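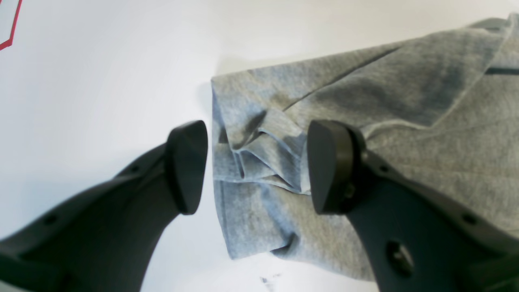

The Second Life of the Office Laundry Room

When the Alport building opened its staff laundry, the managers expected it to serve the kitchen and the cleaning crew. Within a year it was washing sweaters, gym clothes and the occasional curtain for tenants on every floor.

Shared laundry has returned to many workplaces and apartment blocks, and the reasons are mostly practical. A household machine takes up space that small apartments do not have. A shared room, used on a schedule, can serve 48 homes with four washers.

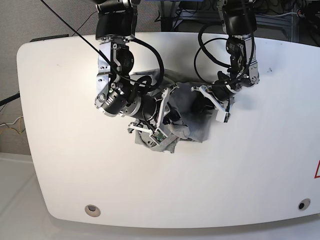 Gray cloth on a white table.

Morfudd Gittins manages the laundry at Ellis, a block of 280 apartments built around a courtyard. Her records show that complaints fell after residents were given folding space as well as machines.

"People will wait for a washer," Gittins said. "They become upset when they have to fold on top of a dryer, next to someone else's socks."

The room now closes at 10 p.m., and Tuesday mornings are kept for bedding.

Caring for knits

Most damage reported at Ellis involves knitwear. Residents are asked to follow the care label, turn sweatshirts inside out and keep them away from zippers. Heavy knits should be dried flat where space allows, as hanging can stretch the shoulders.
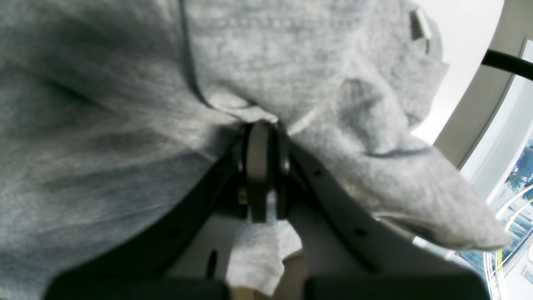
Paying for the room

Costs remain a point of dispute. Plamura, a housing association, charges by the load. Niltard, its neighbor, adds a fixed amount to the monthly rent, whether or not a tenant uses the service.

Kagiso Magagula, who oversees tenant services at Plamura, favors the first method but concedes that it discourages families with small children. A revised price list will be put to residents in September.
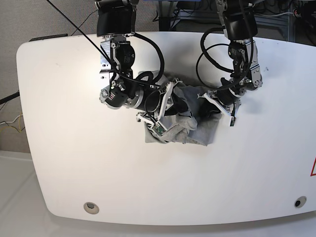
A crumpled cloth near the center of a tabletop.

Until then, the present charges will stay in place, and the booking sheet will remain on the laundry room door.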